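指垫该按次数换,不该等它磨坏

我们这组人用手持夹爪做床品整理的采集,一共两把,左右手各一把。夹爪本身不复杂:两根手指,几根连杆,几个销轴,指尖贴两块带棱的软垫。出问题的地方也就这几处。我的看法是,保养要按使用次数排,不要凭手感排。

原来的做法是谁觉得夹不住了,谁就去换垫子。问题在于人的手会自己补偿。垫子的棱磨平以后,操作的人会不自觉多用一点力,毯子照样提得起来,数据看着也正常,可是这把夹爪的开合曲线已经和上周不一样了。等到有人开口抱怨,前面好几天的记录都要回头查。六月我们就这样查过一回,花了两个晚上。

现在我主张每夹200次停下来检查一次,每次5分钟。先空载张开,看两侧指垫的倾角是否对称,再用无尘布擦棱缝里的绒毛,最后拨一拨连杆,听销轴有没有松动声。

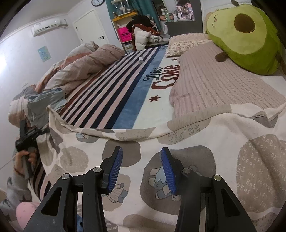 空载张开的夹爪,两块蓝色指垫分别向内倾斜,下面是印花毯子。

绒毛是床品作业里最容易被低估的东西。硬物件上用几周都干净的指垫,碰上长绒毯子,半天就能塞满。塞满之后摩擦力忽大忽小,比单纯磨损更难判断。所以擦拭这一步我不同意省,哪怕当天任务很赶。

销轴的事,同事里有不同意见。有人照着Karnlow的保养表上油,我反对。油会沾绒,也会蹭到布料上。我们用的是Gronder的干性润滑剂,每6周一次,薄薄一层,装回去之前晾透。螺钉不要拧到底,连杆能靠自重落下来就够了。

还有一条,两块垫子要一起换。只换旧的那一块,夹薄布时布会往一边跑。Zernier项目那边为了省备件单换过,后来左右对中怎么调都不准,最后还是成对换掉。

有人说这样太费工时。一对指垫的钱不多,停机5分钟也不算长,重采一批数据要占掉整个星期日。这笔账我算过,愿意照现在的办法继续做。检查记录就写在工具箱盖内侧的纸上,写次数和换垫日期,别的不用写。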